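Quick one tonight, bus is the subject again, sorry.

So the 17 has a new operator. Prostono took it over at the start of December and the old paper timetable came down the same morning – nothing put up in its place. Just a phone number. Rang it, got music, gave up.

The app is called Rundar. Does work, sort of. You pick your stop and it tells you how far off the bus is, except my stop is in there twice with two different spellings and only one of them ever shows a bus. Took me a week to work out which. (The one with the typo. Of course.)

Fares first, as people keep asking. Day ticket is still there, weekly is still there, the ten-trip card has gone. I had 3 trips left on mine. Tsung-han Lam from upstairs wrote in and got his refunded, so it can be done, you need the number off the back of the card. 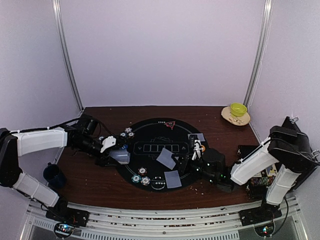
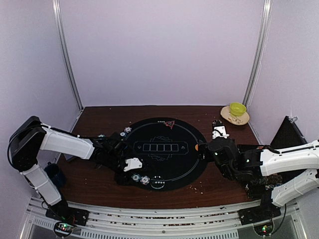

Anyway. The route. It no longer goes round by the Aleo works, it cuts straight down to the station, and that is realy good if you live my end and rubbish if you work there. Nearest stop for them is now on the main road by the roundabout, no shelter, no bench. The 77 still goes past the gate but only once an hour and not after seven.

Evenings are better than they were, I'll give them that. Last one back is 23.10 now, so you can see a whole film and still get home without paying for a cab. Drivers seem to be the same lot, which I'm glad of. Tsz-kin Kong still does the early run and still waits if he sees you runing.

Petition about the Aleo stop is on the counter in the corner shop. 100 names when I looked in. Pen's on a string, bring your own, it's nearly dead.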